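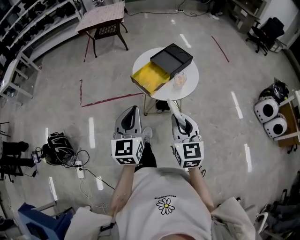 4 min read

Budgeting for a pair of hand-held grippers: the short version

Posted February 8, 2022 by Aileen Marquez

Third time this term I've been asked for this so it's going on the page. How to plan the money for a small hand-held gripper setup, two hands, one operator. Not arms. Arms are a different page and a different headache.

Before you start: find out who signs. At Erkcombe it's Pankaj Nautiyal for anything over 1000 pounds, and he wants the whole lot on one sheet. Don't send him the grippers on Monday and the cables a week later.

Step 1. Write down the task first

One line. "Open and close a small drawer." "Move a cup." Then price for that. A drawer in a box on a little round side table needs next to nothing in furniture. Kitchen jobs need a kitchen, or at least a worktop and a sink, and that's where the money goes.

Step 2. The grippers

Always a pair, plus spare pads. The black inner pads are a wearing part, so put them down as a running cost. Ask the seller:
— are pads sold seperately, and in what quantity
— are the marker cubes included or extra
— can you reprint the marker patterns yourself
— what happens if one hand fails, do both go back

We had quotes from Sinby and Skurolden. Sinby was cheaper on paper, no cubes in the price. Skurolden had cubes in, pads out. Once both were filled in properly the gap was 70 pounds. Went with the quicker delivery.

Step 3. Power and cables

Everyone forgets this. Count sockets at the wall, then count plugs, then buy more power strips than that. Long leads too. Cable covers if anyone walks through, and someone will. Gerardo Yap put 50 pounds in for all of it last July and we were through that by the second afternoon.

Step 4. Furniture and props

Buy second-hand where you can. Small tables, light ones, that one person can shift. Two of each prop if it's glass. Floor tape, a couple of colours — red shows up well on pale grey concrete. Mark your areas and write down what the lines mean, or the next team will pull them up.

If your floor is polished, look at it with the ceiling lights on before you order anything. Ours throws bright stripes. Ask the seller how their tracking copes with reflections and get the answer in writing.

Step 5. People's time

Biggest line on the sheet. Holding both hands out in front of you and looking down is tiring, so don't plan a full day of it for one person. Plan two operators swapping over. Doğukan Şimşekoğlu's first sheet had one operator all week and it came back with a question mark on it, fair enough.

Set-up time counts as well. So does tidying up.

Step 6. Spares and the leftover

Add up everything, then put a bit on top. We use up to 10 percent. Call it spares, not "misc". Misc gets cut.

Step 7. Send it

One sheet, quotes attached, delivery dates in thier own column. Honeylyn Manalastas keeps the blank version, form 93 on the shared drive. Check the VAT box. It defaults to off and purchasing will bounce it.

Loan kit next, when I get a minute. Ask Sebastian in stores in the meantime.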